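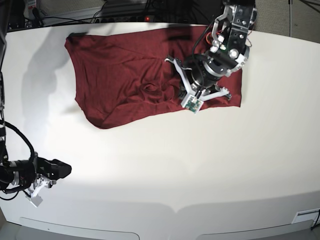

Dicas da oficina: antes de comprar um robô para dobrar roupa

Muita gente me escreve perguntando quanto custa montar uma bancada com dois braços para dobrar camisetas, e eu sempre respondo a mesma coisa: comece pela mesa! Eu fiz o contrário, comprei os braços primeiro e depois passei um mês inteiro brigando com uma mesa que balançava a cada movimento (e que ainda por cima era pequena demais).

Minha regra é separar 20 por cento do orçamento só para mesa, fixação e elétrica. Parece exagero até você somar régua de tomadas, cabos de reserva, parafusos e abraçadeiras. O tampo eu prefiro branco e liso, porque pano escuro aparece bem nas câmeras e dá para ver a borda do tecido sem sofrer.

Nos braços, peça sempre o preço com as garras incluídas. A Dakik me mandou um orçamento lindo, 3,000 euros, e só na terceira troca de e-mails descobri que as garras vinham à parte. A Drasar cobrava mais, mas com tudo dentro. Fiz as contas na mesa da cozinha e a diferença quase sumiu.

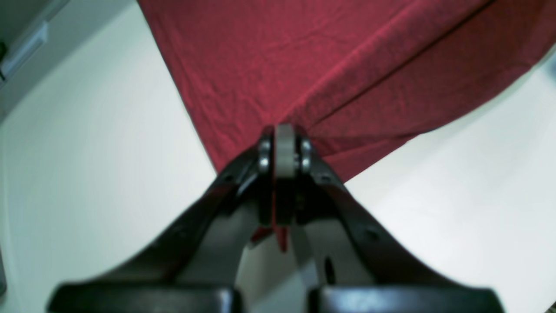

Página atualizada pela última vez em março

Voltando às garras: pano é a coisa mais chata que existe para pegar. Ele escorrega, junta em bolinho, vem em duas camadas quando você queria uma. Uma ponta emborrachada ajuda muito, e vale encomendar algumas a mais logo no primeiro pedido, já que o frete sozinho me custou 63 euros na segunda vez. Um amigo, o Ettore Cattaneo, guarda as dele numa caixinha de anzóis, e eu copiei a ideia sem vergonha nenhuma.

Sobre o prazo, desconfie de tudo. O meu pedido na Flallano levou nove semanas, e eu já tinha liberado a garagem e vendido a bancada velha! Hoje só desmonto alguma coisa quando o pacote está na porta.
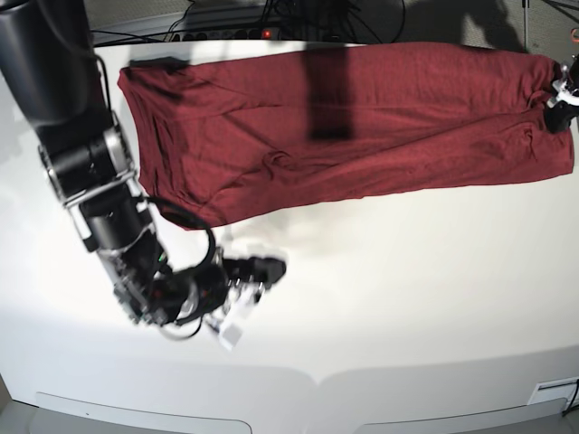 Outra despesa que ninguém da minha turma pôs na planilha: as roupas de treino. Compre várias iguais, de malha simples, da mesma cor, e lave antes de usar. Tecido novo vem duro da loja e se comporta de outro jeito. Eu gastei pouco com isso, fui ao saldão e trouxe uma sacola cheia.

Deixe também folga para os cabos. Cabo esticado quebra na raiz do conector, e trocar é um serviço ingrato. Se puder, compre um metro a mais do que mediu.

Quanto a seguro e garantia, ainda estou conversando com a Abubakari sobre o plano de manutenção, depois conto os valores.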